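Guides > Bench Storage > Setting Up
March 2023 | Emmanuel Magesa

4. Placing the bins on the work table

This section covers the Pascu color bins on a wood-top table. For wall racks, see section 6.

4.1 Wipe the tabletop and let it dry. Grit under a bin will scratch the finish.

4.2 Decide on one color per category before filling anything. The Dindton shop uses pink for cords, green for small parts, and blue for hand tools. Write the categories on the card supplied with the set.

4.3 Set the bins down empty. Leave the middle of the table clear for sorting.

4.4 Turn each bin until its contents can be reached from the side you work on. The bins do not have to sit square to the table edge.

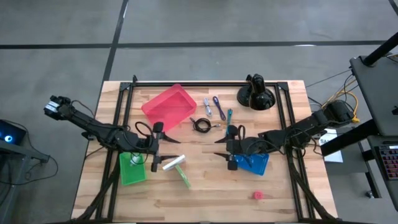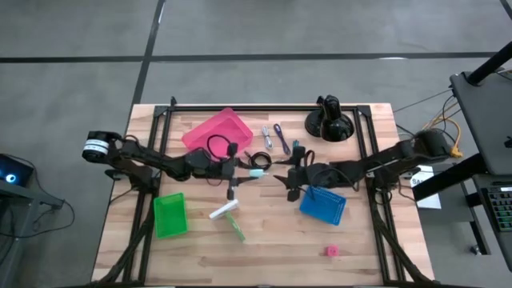
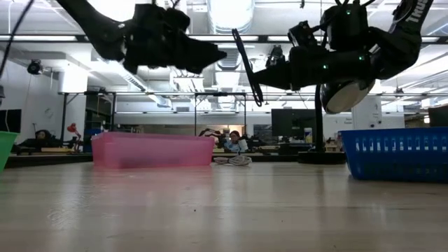
Fig. 4. Wood-surface table with plastic containers, three views. The last view is from lower down and shows a coiled bundle by the pink bin.

4.5 Coil loose cords flat and gather them in the middle before putting them away. Do not wind them tightly.

4.6 Sort one item at a time from the middle of the table into its bin. Start with the smallest pieces.

CAUTION: Do not exceed 10 lb per bin. Do not lift a full bin by one end of the rim.

NOTE: Bins made before the Stolex rim change have a narrower lip and will not accept lid 2774. Order lid 62 for these.

4.7 When all items are sorted, fill in the card and keep it with the set. Go to section 5 for lids and stacking.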